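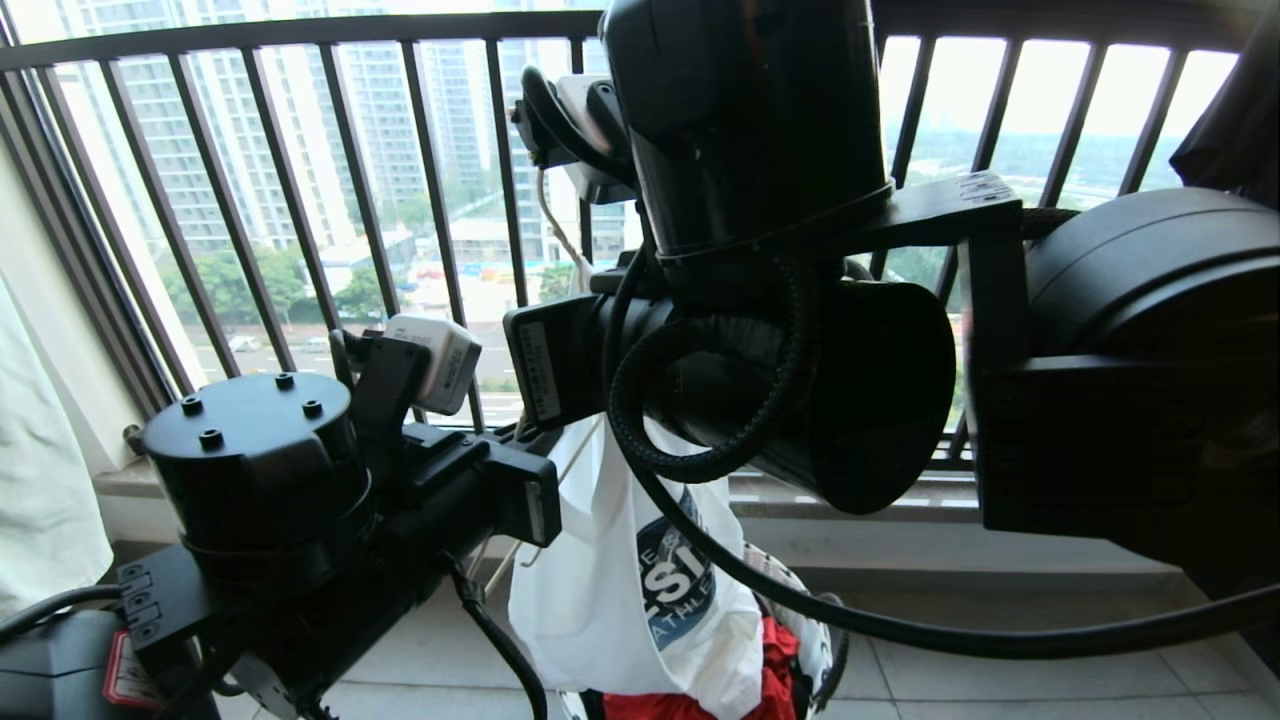 3. Setting and households

Figure 1. Residential towers, trees and a road, looking out through a balcony railing.

Our study grew out of a fairly ordinary question, which was what people who live high up do with the small piece of outdoors they are given. We spent a good part of the spring and summer in Nornier, a district of tall blocks put up along the old market road, and we were lucky enough to be invited in by 39 households, most of whom gave us tea and a good deal more of their time than we had asked for. A further two let us visit but preferred not to be recorded, and we have left them out of the tables.

Haze came up in nearly every conversation (see Figure 1 for the sort of view our hosts had in mind). People spoke of it much as others might speak of a difficult neighbour, with a sigh and a certain fondness, and they planned their washing, their herbs and their evening chairs by it. Those on the upper floors tended to sit out later, often after nine at night, when the traffic had thinned and the lights across the way had come on.

Balconies in the Ebrahimi blocks are deeper than those at Sureo, and we had expected them to be used more. The diaries told a rather untidier story, and about 40 minutes a day was usual in both places. What seemed to matter far more was whether the kitchen opened on to the balcony, a point we come back to in Section 4.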